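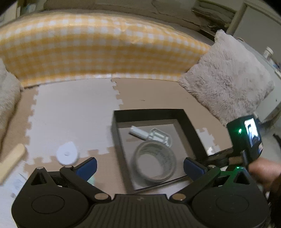 Foam tiles in the play area.

The play area at Predora Furniture closed at six, and my sister was late again, so I sat on the low wall with my nephew's shoes in my lap and waited.

I had worked there once, sixteen years before, when it was still called Harasym and sold mostly beds. My desk had stood where the ball pool was now. I sold a bunk bed to a couple who came back the next day and bought another one. That was my best week. They paid me 575 dollars and I spent 200 of it on a coat.

"Where's Mom?" my nephew said.

"On the bus."

"Which bus?"

"The 55."

He thought about this. He was four and liked numbers he couldn't count to yet. Then he went back to the tiles, where he was trying to pull one loose from its neighbor.

The woman from the front desk came over and said they were closing up. She said it kindly. I told her five minutes and she looked at the clock and went to shut off the lights in Lamps, one row at a time.

When Harasym sold the store in March of that year, the manager gave each of us a set of sheets and shook our hands at the loading door. I moved to Stiso for a job in a paint warehouse, and then for a husband, and when both of those were over I came home. My mother had kept the sheets. They were still in the plastic. I put them on the bed in my old room and they were a little too small, so a corner came off every night.

The tile came up. Underneath was the old floor, gray with a white fleck, and a long scratch in it. I knew the scratch. We had made it dragging a wardrobe on a Saturday, two of us laughing too hard to lift.

"Look," my nephew said. "There's another floor."

"I know," I said. "Put it back now."

He fitted it in and stood on it with both feet – then jumped, to be sure. I held out his shoes. My sister was coming through the glass doors with her hood up, already saying sorry to the woman at the desk.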